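24 February 2026
Posted by Sarahí Cuautle

Natural dye notebook, onion skin and weld, continued.

OK so the onion skins finally gave me something worth writing down! Last batch was that sad beige I showed Wenceslao (he was kind and called it "oatmeal"). Same skins, same sack from the Totberg market, so I went looking for what I'd changed and I'm pretty sure it's the scour. I'd been lazy. I rinsed the cotton in warm tap water and called it clean, and cotton straight off the bolt is full of wax and sizing that the dye just slides off of.

This time I simmered everything with soda ash for two hours. The water went the color of strong tea and smelled like a wet paper bag, and I poured it off and did it again. Second pot came out much paler. I stopped there, although Wenceslao would have gone for a third.

Mordant was alum at 15 percent weight of fiber with a tannin bath first, overnight. Dry fabric weighed 120 grams for the small swatches, so 18 grams of alum, dissolved in hot water before it went anywhere near the cloth. I forgot to dissolve it properly in January and got white freckles all over a pillowcase, which my sister now owns and claims to like.

Dye pot: skins simmered for an hour, strained through an old stocking, cloth in wet, kept just under a simmer for another hour and then left alone to cool with the lid on. I stirred more than I usually do. The swatches are tied in a chain on kitchen string so I can fish them out one at a time, 30 minutes apart, and the chain tangled, naturally, so the second and the fourth came out together. I've marked them both "2/4?" in the swatch book. Sorry to whoever reads this later.
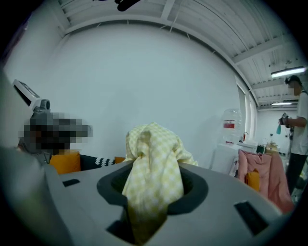 Weld is the next job. What I have is dried, from the Plikusham garden, cut the summer before last, and it's been sitting in a paper sack on top of the cabinet. I want a clear cold yellow next to the warm onion one, and weld is fussy about heat. Boil it and it goes brown and muddy. I'm going to hold the pot well under a simmer and add a pinch of chalk, our water being as soft as it is, and see if that brings the color up.

Wenceslao has been after me to try an iron dip on half of everything. Fine, but in the OTHER bucket, please, the one with the tape on the handle! Iron gets into everything. We lost a whole lot of pale yellows to that last spring when somebody used the iron spoon in the alum pot, and the spoon is still hanging on the same hook as the good ones. I moved it while writing this.

Light test: one strip of each onion swatch is going in the south window, half covered with cardboard. I don't expect onion to hold up all that well, but I want to see how fast it goes on cotton compared with the wool ones from the Hondavum order.

To do: buy soda ash, we're down to the last scoop. Find the lid for the small enamel pot. Ask Wenceslao if he wrote down the weight of the wool before he wetted it, I can't find it anywhere in his pages.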